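Two Yellow Fingers and a Brown Cloth

The machine that Ngân Quách looks after at Zotico has no motor. It is a pair of hand-held grippers, black with yellow fingers, and the robot learns later from what people do with them. Each tool has its number on a label. Today we are interested in number 017.

In March the project, which is called Fluvance, had a problem. The fingers of one tool closed well on boxes but lost thin fabric. Quách did not look in the software first. She put a sheet of paper between the tips and pulled it. At the top it held, and lower down it came out freely. The fingers were 2 millimeters out of parallel.

Since then every tool gets the same care in the morning. The finger screws are checked, the jaws are opened and closed 84 times, and the tips are wiped with a damp cloth. Only then comes a trial with soft material, held from two sides in an ordinary room.
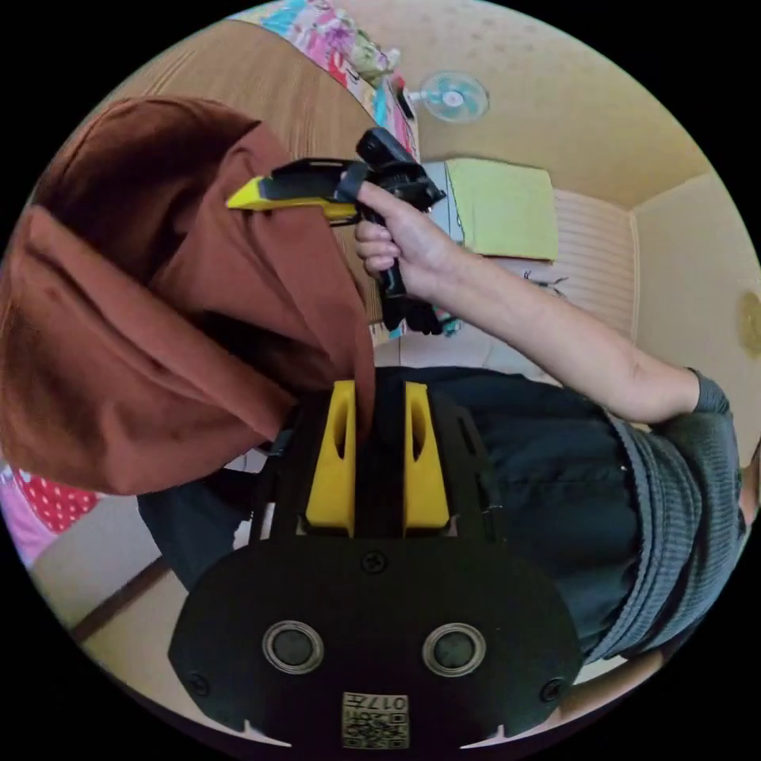

Mojtaba Abbasi finds this routine too long and told me so without anger: most faults he has met were in the trigger, and he would spend the time on the spring — it gets tired earlier than the fingers do.

Quách accepts half of this. She has added the spring to her list, but she keeps the paper test in first place. A weak spring is felt by the hand, she explained to me, while a crooked finger can work badly for weeks before a person notices. Her notebook from Urer, where she worked before, has eight pages about fingers and one about springs.

Cloth is a hard teacher for such a tool. It folds, it turns, and it hangs differently each time it is lifted.

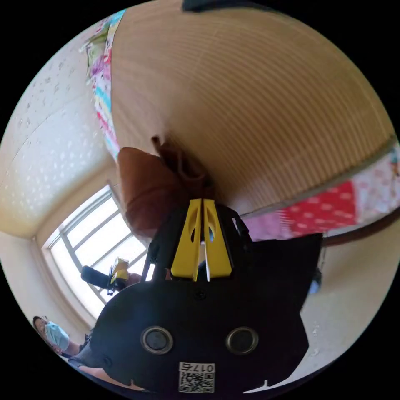
Changing the Fingers

When the paper test fails, Quách changes both fingers, also if only one is worn. The new ones come from Cisneros in bags of eight. She loosens the screws, seats the pair against a flat steel block, and tightens each side a little at a time. The work takes three minutes when the threads are clean. After this she repeats the paper test at the tip, in the middle and at the base, and writes the result beside the number of the tool.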